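Running a two-arm demo table on open day

Notes from the Berkby open day, August 2022, for whoever sets up the next one at Pratcombe. Quick version, do it in order.

Tape the grid first. Blue tape, straight-ish is fine. 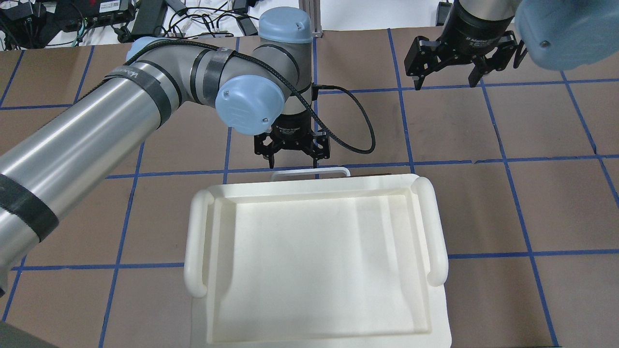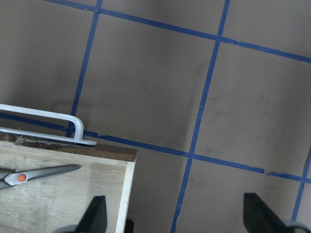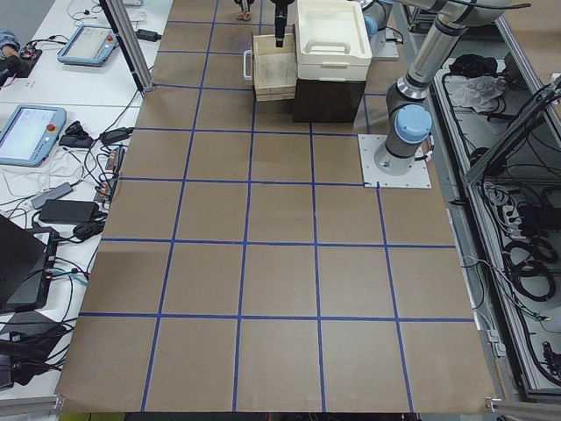

1. Home both arms before the doors open. Slow speed, 5 dry runs.

2. Load the Meder program, slot 444. Not the old April one!!

3. One person per teach pendant, teh whole time.

4. Visitors stay back of the line. Kids in front.

5. Between groups put everything back on its square, then restart.

Spare fingers are in the Sadowski case.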